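Laundry Room FAQ
Uvutness House, ground floor, past the bikes

Welcome to the laundry page. It exists because the same questions kept turning up on the whiteboard, some of them in capitals. If yours isn't answered here, write it on the whiteboard, ideally in lowercase.

When is the laundry room open?

From 7 a.m. until 10 p.m. The last load should go in by 8:30 p.m., which leaves time for the wash, the unloading and the moment when you remember the load at all. The door locks itself at ten and has never once made an exception. Anything left inside spends the night there.

How do I book a slot?

Through Aidoo, the booking system, using your apartment number and the code from your welcome letter. Slots are two hours long and you can hold up to 3 a week. If you're more than 20 minutes late, Aidoo gives the slot to the next person on the list. It does this without emotion, and arguing with the screen in the hallway won't change its mind.

Do I need my own detergent?

Yes. The half bottle on the shelf belongs to someone, and that someone checks the level. Liquid or powder are both fine. Pods go in the drum before the clothes, never in the drawer, where they turn into a sort of jelly that the next person gets to meet.

How much detergent should I use?

Less than you think. For a normal load, 35 milliliters of liquid is plenty. The cap of most bottles holds far more than that, a fact you may interpret however you like. If there is still foam on the glass at the end of the cycle, run an extra rinse and use less next time.

Can I wash reds and whites together?

You can. Whether you should depends on how you feel about pink. An old red shirt that has been through the wash many times will usually behave itself in cold water. A new one will not. If the red thing has something white sewn onto it, wash it cold and take it out promptly, and don't let it sit against anything pale while you finish your coffee. The care label has the official answer and is almost always shorter than this one.

What's the best way to unload?

Open the door all the way and put the basket on the floor right under it, close enough that whatever falls out falls into something. Pull the load toward you in small armfuls. If you try to bring it all out in one heroic hug, a sock will make a run for it. 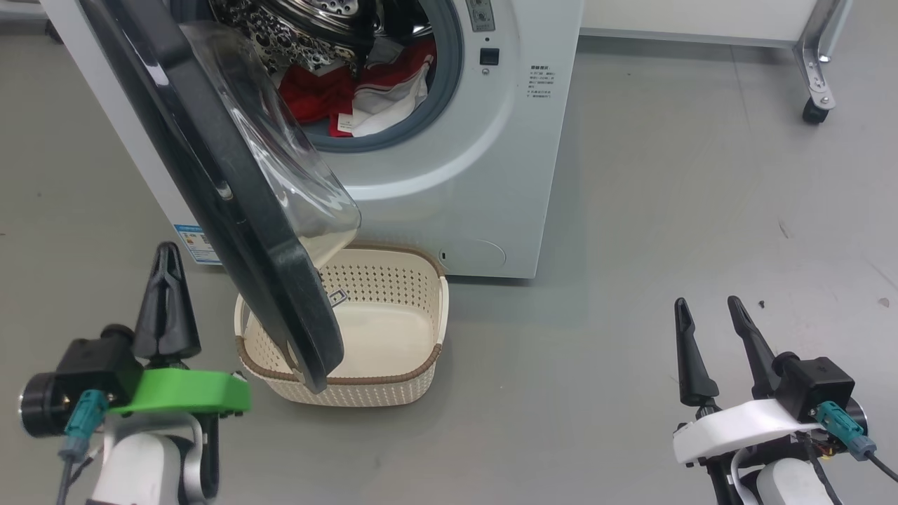
Which basket can I use?

The cream ones with the brown rim belong to the room and stay in the room. We started out with more of them. If one has followed you home, it can be returned at any hour, no questions asked – just leave it by the door and walk away. For carrying things upstairs, please bring your own bag or basket.

The door won't open. What now?

Wait. The lock takes a couple of minutes to release after the cycle ends, and pulling on the door doesn't speed it up. If five minutes go by and it's still shut, check that there's no water standing behind the glass. If there is, run the spin cycle by itself. If there isn't, unplug the machine, count to sixty, plug it back in and try again. After that, it's time to write to Dedance, who look after the machines for the building. Their number is on the inside of the laundry room door.

The buttons and labels are in Chinese. Is there a translation?

There's a laminated sheet on a hook by the light switch, with every program in English. The stickers on the front are mostly warnings and advice about use, and the sheet covers those too. Please put it back on the hook. It has been found in a tumble dryer, where it did not improve.

Why do my clothes get stuck at the front?

Things tend to end up over the rubber lip as you pull them out, and the smaller ones like to stay there. Lift them over it; dragging them across can catch a button or a label. Before you go, run a finger around inside the fold of the rubber. People have found coins, hairpins and, around April, somebody's missing earring, now waiting in the lost and found tin.
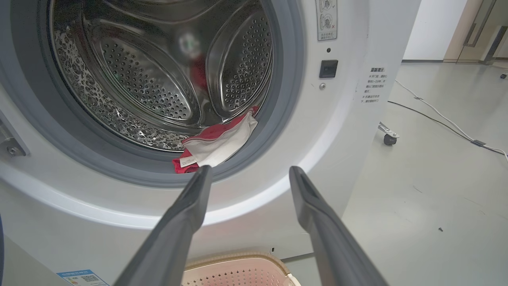

Red and white laundry resting over the gasket, with the drum behind it.

Is the machine supposed to be left open?

Yes, please. A closed washer starts to smell like a swamp, and then so do your towels. Leave the door open after your slot and wipe the rubber with the cloth hanging by the sink. If you have small children or a curious cat with you, keep an eye on both for as long as the door is open.

How do I know I've gotten everything?

Spin the drum by hand and look again. Dark socks cling to the top, where no reasonable person would look, and they let go in the middle of the next person's white wash. Our lost and found shelf currently holds 19 socks, no two of which are on speaking terms.

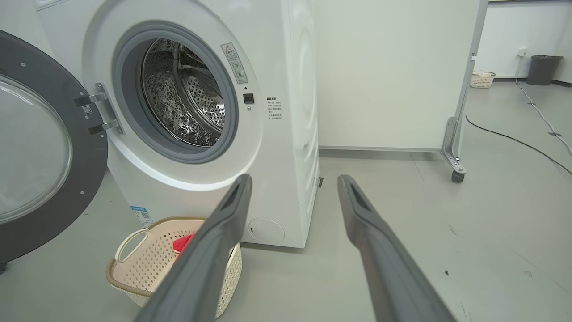

Check the basket too when you get upstairs, especially if you carried it in a hurry. The stairs at Uvutness are where washcloths go to retire.

What about the filter?

It's behind the round cover low down on the front of the washer. Dedance clean it every month, so there's no need to open it yourself. If you do open it, have a towel and a shallow tray ready, and wear shoes you don't care about.

Can I dye fabric in the washer?

No. Someone did, and everyone in the building had faintly green pillowcases until summer.

Can friends from Uststead House use our machines?

Only if their own laundry room is out of order, and only in a slot booked under your apartment. You're then responsible for their lint.

Something is broken. Who do I tell?

Dedance, by phone, between 9 a.m. and 4 p.m. Give them the machine number and say what it was doing when it stopped. "Making a noise" is a start, but they will ask what kind.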